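Notes from the Dralbridge supper class

I signed up for the May knife skills night at Bakke Hall mostly for the free dinner, and I left with one blister and a very decent onion soup. Emiko Miyazaki taught it. She had us slicing for a good forty minutes before a single burner went on, and my half-moons were a mess until she moved my thumb (twice!).

The soup is just onions, butter, stock and a splash of cider vinegar at the end. I've made it again at home since then - slower this time, with the radio on - and it fed four of us with a bowl left over for lunch.

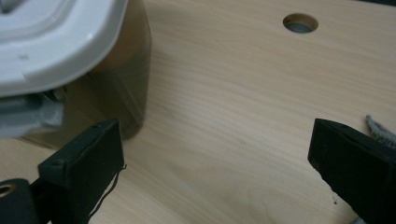 Next up: flatbreads

Tuva Fjeld has the June class. Bring an apron and a rolling pin if you own one.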